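Le gobelet en plastique, ou comment on a cessé de laver
Notes d'intervenante, Teodora Dumitrescu, salle Bettencourt, en mai. Durée : 30 minutes, questions comprises (il n'y en aura pas, prévoir large).
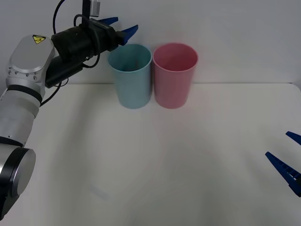 À quoi sert la consigne sur un gobelet de fête ?
Elle sert à faire revenir l'objet. Le buveur verse 2 euros, les récupère s'il rapporte son gobelet, et l'organisateur évite de racheter son stock tous les ans.

Diapo 1. Attendre que les gens du fond s'assoient. Ils ne s'assiéront pas. Commencer quand même.

Annoncer le sujet : la vaisselle des autres. Dire que je travaille là-dessus depuis assez longtemps pour que ma famille ne m'invite plus aux pique-niques. Pause. Si personne ne rit, enchaîner vite sur le chiffre suivant.

Diapo 2. Le cas Gradora. Fête de quartier, 2 000 gobelets commandés, consignés, imprimés avec le logo de l'année. Insister sur « de l'année ». Un gobelet daté est un souvenir, et un souvenir ne se rapporte pas. À la fermeture, il en manquait presque 50 %. L'association était ravie : elle avait gardé les consignes. Son bilan environnemental beaucoup moins, mais il n'avait pas été convié à la réunion.

(Ne pas citer le nom du président. Il a promis de venir.)

Diapo 3. Poser la question à la salle : qui a chez soi une pile de gobelets de festival au-dessus du frigo ? Lever la main moi aussi, par honnêteté. Demander ce qu'ils en font. D'habitude quelqu'un dit « les crayons ». Répondre que l'industrie du pot à crayons ne s'en est pas remise.

Diapo 4. Le lavage. Partie aride, parler plus fort. Le réutilisable ne vaut le coup qu'à partir d'un certain nombre d'usages, qui dépend du poids du gobelet, du trajet jusqu'à la laveuse et du séchage. On oublie toujours le séchage. Un gobelet rangé humide sent la cave au bout d'une semaine, et un gobelet qui sent la cave part à la benne, réutilisable ou pas.

Raconter Vorkbridge ici si j'ai le temps : la laveuse flambant neuve livrée sans bacs, les gobelets étalés sur des draps dans le gymnase, le tournoi de badminton reporté. Sinon, garder pour le vin d'honneur.

Diapo 5. Ce qui marche. Rester concrète :
gobelets neutres, sans date ni slogan ;
points de retour près des sorties, visibles de loin ;
remboursement en monnaie, pas en jetons (les jetons finissent aussi au-dessus du frigo) ;
stock partagé entre communes, comme le fait le réseau Sterna.

Sur Sterna : préciser que la mutualisation a demandé plus de réunions que de gobelets. Les communes étaient d'accord sur tout, sauf sur la couleur. Ils sont donc translucides, ce qui ne plaît à aucune commune en particulier.

Diapo 6. Boire. (Moi, pas la salle.) Vérifier avant de monter que l'eau est servie dans un verre. L'an dernier elle ne l'était pas, et quelqu'un en a fait une photo.

Diapo 7. Remerciements, adresse de contact, puis rappeler que le buffet est consigné et que le retour se fait à gauche de la porte.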